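Where Does a T-shirt Come From?

Kids' Explainers - Fabric and Clothes

Words in capital letters are explained at the bottom of the page.

Look at the label inside your T-shirt. It will probably say "100% cotton" or something like "60% cotton, 40% polyester". Cotton comes from a plant. Polyester is made from oil in a factory. This page is about the plant kind.

The cotton plant

Cotton grows on a bush. It likes long, warm summers and lots of sun. In Australia most of it is grown in New South Wales and Queensland. Farmers plant the seeds in spring. If you drove past a cotton farm in February, the plants would be green and leafy, with flowers and round green pods on them.

The pods are called BOLLS. Inside each boll are seeds, and growing out of the seeds are thousands of thin white hairs. When the boll is ripe it dries out and splits open, and the white fluff puffs out. The hairs are the part we use. They are called FIBRES.

Picking and cleaning

On big farms the cotton is picked by a machine that drives along the rows, pulls the fluff out of the bolls and wraps it into a large round bundle. In some countries it is still picked by hand.

Fresh cotton has seeds, bits of leaf and dirt in it. It goes to a building called a GIN, where machines pull the fibres away from the seeds. The seeds aren't thrown out. They can be crushed for oil or fed to cattle. The clean fibre is squashed into bales and tied up, ready to be sent to a spinning mill.

From fluff to yarn

A single cotton fibre is only a few centimetres long and very easy to break. To make it strong, you have to twist it together with lots of others.

First the fibres are combed so they all point the same way. This is called CARDING. Then they are drawn out into a long soft rope and twisted. Twisting makes the fibres grip each other. The result is YARN.

You can try this at home. Take a cotton ball and gently pull a bit out of the side without letting it come off. Roll it between your fingers as you pull, always in the same direction. You should get a short piece of lumpy thread. Now pull a bit of the cotton ball that you haven't twisted and see which one breaks first.

People have been spinning for thousands of years. The first tools were sticks with a weight on the end, called spindles. Spinning wheels came later, and factory machines later still.

Knitted or woven?

There are 2 main ways to turn yarn into cloth.

Woven cloth has threads going up and down, and other threads going side to side, over and under each other. Jeans, tea towels and bed sheets are usually woven.

Knitted cloth is made of loops. Each loop is pulled through the loop before it. Loops can open up and close again, so knitted cloth stretches. T-shirts are knitted - that is why you can pull one over your head without needing buttons. If you have a magnifying glass, look closely at the front of a T-shirt. You should find rows of tiny V shapes. Each V is part of a loop.

Adding colour

Cotton cloth straight from the machine is a creamy colour. To make it white it is bleached. To make it any other colour it is dyed.

Long ago all dyes came from nature. Red came from the roots of a plant called madder, blue came from indigo leaves, and yellow could come from weld or from onion skins. For orange, a dyer could put the cloth in a yellow dye and then in a red one. Most dyes used in factories today are made from chemicals. They are brighter and don't wash out as quickly.

Cutting and sewing

A plain T-shirt doesn't have many pieces. There is a front, a back, two sleeves and a strip for the neck. The cloth is laid out in a tall stack and the shapes are cut through all the layers at once. Then the pieces are sewn together: shoulders first, then the neck, sleeves and sides. The last job is the HEM, where the bottom edge is turned up and stitched so it doesn't curl.

Looking after a T-shirt

Wash it in cold water with colours like it. Turn it inside out if it has a print on the front. Hang it in the shade, as strong sun fades dye. When it's dry, spread it flat, smooth it with your hands, and fold the sides in before you fold it in half. 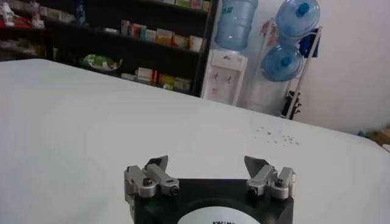
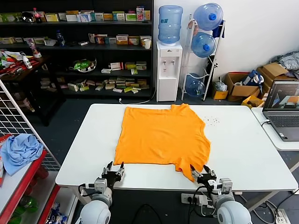

An orange cotton shirt should be washed with other bright colours the first few times.

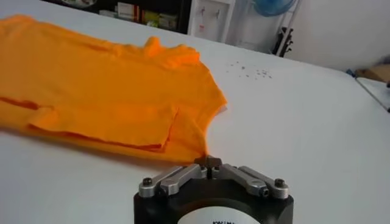
Catriona Baird wrote in to ask why her old school T-shirt is softer than her new one when both are all cotton. Her guess was that washing wears away the stiff finish that factories put on new cloth, and she is right about that. The yarn also loosens a little each time it is washed. She would like us to do wool next.

Words to know

BOLL - the seed pod of a cotton plant
CARDING - combing fibres so they lie the same way
FIBRE - a very thin hair or thread
GIN - the place where cotton is separated from its seeds
HEM - an edge that is folded and sewn
YARN - fibres twisted together into a long thread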